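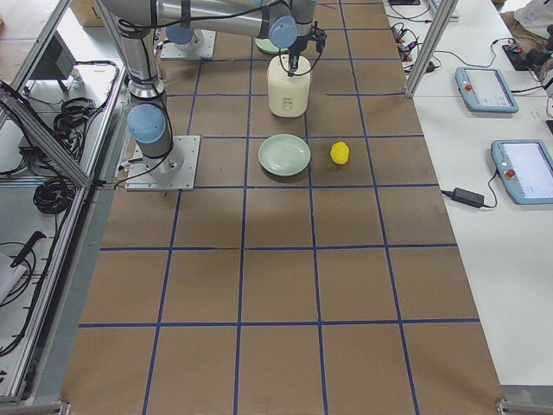
Bergfloh_8
Leute, das Bergzeitfahren in Sumimcombe im Oktober war der Hammer! 4 Kilometer, oben eine Rampe, bei der mir fast das Vorderrad hochkam, und Zuschauer bis ins Ziel. Bin 30. geworden und grinse immer noch :-)

kettenblatt
Glückwunsch! Welche Übersetzung?

Bergfloh_8
34/30, und die hab ich gebraucht!

Mesitent
Schöne Strecke, klar. Aber Startabstand 30 Sekunden ist zu eng, ich hing in der Kehre hinter zwei Leuten fest. Eine Minute wäre fair.

kettenblatt
Seh ich anders. Bei einer Minute stehen die Letzten im Dunkeln am Start.

Mesitent
Dann halt früher anfangen, um 8 Uhr ist es hell.

Bergfloh_8
Um 8 lag da noch Reif! Ich bin nächstes Jahr so oder so dabei, wer fährt mit?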